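Teaching the arms: your questions, my answers

I get the same handful of questions whenever someone new signs up for a session on the Skerside cells, so I've finally typed them up. I run most of the teaching sessions at Itwood and I've spent far too many hours with my hands on the controllers, so take this as one person's view (with a strong bias towards dishes).

Do I need to know how to code?

Nope. You drive, the computer records. If you can steer a shopping trolley with a dodgy wheel you've already got the right temperament. There's a bit of typing at the start to name your session, and that's your lot.

What am I holding when I drive?

Two leader arms, one per hand. They're smaller and lighter than the arms in the cell, and whatever shape you put them in, the big ones copy. Squeeze the trigger and the gripper closes. Your left hand runs the left arm and your right hand runs the right, which sounds obvious until you're tired and trying to swap a cup from one side to the other!

Can't I just grab the arm and move it myself?

You can on the Kolon, the single arm by the window. That one has a hand-guiding mode: hold the button near the wrist, the joints go soft, and you walk it through the job. It's lovely for wiping and pushing. I don't use it for anything with two arms, as you'd need two people leaning into the cell, and then your elbows end up in all the camera views.

What's the dish rack task?

It's the one nearly everyone learns on. Cups and mugs go in and out of a wire rack, using both arms. The colours and sizes are mixed on purpose, and so is the material. Clear glass is the hardest by a mile, because the wrist cameras have trouble with it and so do I. Mugs have the handle to think about. If one's on its side, have a look at where the handle is pointing before you start turning the wrist, or you'll catch it on a rack wire and have to back out. 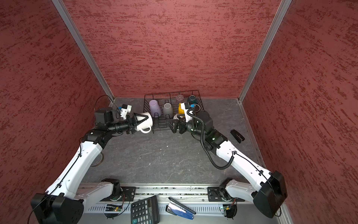
Why is there office stuff lying about in the dish cell?

Clutter is part of the recipe. We leave staplers, tape, pens, a calculator, whatever's handy, and shuffle it between runs so the robot doesn't decide that a cup only exists on a bare table. Please don't tidy it up for me. I know it's tempting.

How many demos do you need?

For the rack we're aiming for 600. A good session gets through 63 if you don't stop to chat, and I always stop to chat. You don't have to do a big pile in one go, and I'd much rather have a short batch done with care.

What if I drop a cup?

Keep going if it's still within reach. Picking it up again calmly is really useful for the robot to see, and I label those runs as recoveries. If it has rolled off somewhere you can't get to, hit the left pedal to bin the run and start again. No one's cross, I've dropped heaps.

How fast should I go?

Slower than you want to, but without stopping. Long pauses are the thing I end up throwing out most, since the robot learns to sit there and have a think as well. Work out your first grasp before you press record.

What does Ko do?

Ko is our recording software. It saves the joint positions and the camera views together, then plays the run back so you can keep it or bin it. It beeps once when it starts and twice when it's saved. If you don't hear the 2 beeps, don't move on, come and get me.

Do my hands get sore?

A bit, in the first week. I cap everyone at 2 hours a day and I stick to that myself. Shoulders down, chair up, and loosen your grip on the triggers.

When will the robot do it by itself?

We start trying out the first trained version in August. I'm hopeful about the plastic cups and a fair bit less so about the glass.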